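Sorting the Odds-and-Ends Bin

Every house I have ever lived in has had a bin of odds and ends, and I have come to believe it's a perfectly respectable thing to own. Ours lives in the workroom off the back hall. It's a big gray Florkamen tub, wide and open at the top, and into it goes everything that turns up on the stairs, under the couch or at the bottom of a coat pocket and doesn't have a home yet. I used to feel guilty about it. Now I just empty it on a schedule, and I'd like to share how, because a few of you wrote in after the July page asking how I keep the thing from turning into a second attic.

First, the bin itself. Get one with no lid. I know, I know, lids look so much nicer! But a lid gets things stacked on top of it, and then you can't get in, and then people start leaving things beside it. An open bin you can see into from across the room is a bin you'll deal with. Gray is a good color too, as it doesn't show much and most things stand out against it. Mine has been dragged, dropped, rained on and once used to bathe a very unwilling dog, and apart from the scuffs it's as good as the day I bought it.

Second, buy two of them. I put this off for years, thinking a second bin would only mean twice the mess, and I was wrong. The front one is for things waiting to be sorted and the back one is for things that have been sorted and are waiting to be carried off to wherever they belong. If you only have one, you end up making little piles on the floor, and the piles get kicked, and by suppertime you are back where you started.

Keep the contents shallow. One layer is best, with a bit of bin floor showing between things, so you can lift out any one piece without digging. Once you start seeing pieces on top of pieces it's time to stop whatever you're doing and sort - even 4 minutes will make a dent.
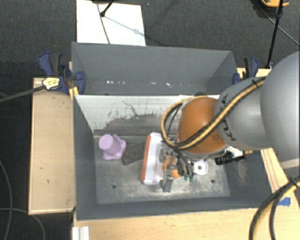 A single layer on the bin floor, with the second bin right behind.

When you do sort, take the awkward shapes first. It's tempting to begin with the easy little things, but the long containers and the lumpy pieces are the ones that trap everything else. Lift them straight up and out, and don't drag them along the bottom (my bin floor has the marks to prove I used to). Flat round things come next, as they like to slide underneath their neighbors and hide. After that the rest goes quickly.

Anything rough or crumbly deserves a little care. Blocks and bricks and old sanding sponges shed grit, and the grit works its way into everything soft. I knock them together over the trash outdoors and then give them their own corner of the bin. A sheet of newspaper under that corner saves a lot of wiping.

Clear or cloudy containers should be opened and looked into before you decide anything. I once gave away a long plastic tube that I was sure was empty, and my good knitting needles went with it. If a container is useful and clean, write on a strip of masking tape what you mean to put in it, and stick it on before the idea leaves you. It will leave you, believe me.

Now for cleaning the bin. That chalky film that builds up on the bottom is mostly dust rubbed in by things sliding around, and a dry cloth just moves it about. What works for me is a squirt of dish soap in up to 2 quarts of warm water and a soft brush, going in circles, then a rinse and a good long dry upside down. For stubborn patches I sprinkle on a spoonful of baking soda and leave it while I have my coffee. Please don't use steel wool on plastic - it leaves fine scratches that catch the dirt even faster. The scuffs themselves won't come out and I've stopped minding them.

If your workroom has carpet, as so many converted bedrooms do, try to keep the bins up on something wooden at a comfortable height. Your back will thank you, and the carpet underneath won't get those square dents. Dark carpet shows every bit of lint and sawdust, so run the vacuum around the edges when you've finished sorting and not before.

One last thing about the leftovers. Whatever is still in the front bin after two sortings goes into a paper bag marked with the month, and if nobody has asked for it by the time the bag is full, off it goes to the thrift store on Kindberg Street. They've been very good about my knitting needles, by the way. I bought them back for $2.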